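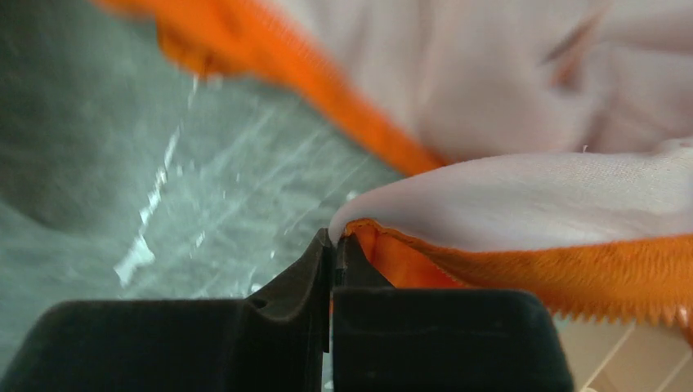 White fold, stitch line, orange layer underneath with the pinked edge.

Thread: Pinked seam allowance fraying on orange garment
Board: Alterations and Repair

delwyn_s - 16/08/2026
I need opinions on the inside finish. The orange layer is pinked and the teeth are shedding fine fibers. The white fold next to it has a stitch line along the underside and I would like to leave that alone. Options are a narrow zigzag over the teeth, or liquid seam sealant. Thread on hand is Royer polyester, 1000 m spool.

tkos
Zigzag. Set the width to cover the teeth and keep the needle off the existing stitching. Pinking slows fraying on a stable weave and does little on a loose one. Yours is shedding, so treat it as loose.

halldora_t
Disagree. A zigzag on a cut edge that narrow will tunnel unless the tension is dropped. I used Stekard sealant on a lined jacket in February and the edge has held. Test on a scrap first - it dries stiff.

tkos
Stiff is the problem. A hard edge on the inside of a garment rubs.

delwyn_s
Second view, with the garment bunched up and part of the inside showing. The pale pink in the middle is fabric too. I have not decided whether to treat that side.
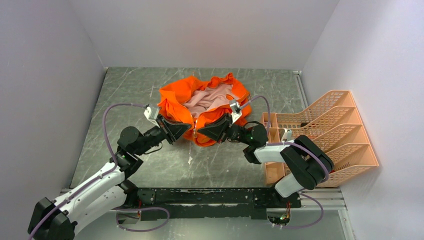 Re: Order of work

rubylee_tm
Turn it fully inside out before choosing anything. In a heap like that I can't tell if the line near the front edge is a seam or a zipper. If it is a zipper, keep sealant away from the tape.

halldora_t
Agreed on the zipper. I still would not zigzag.

delwyn_s
Turning it out first, then. I will run 2 test strips, one of each method, and wash both before I touch the garment.

tkos
Use stitch length 2 for the strip. Anything shorter chews the edge.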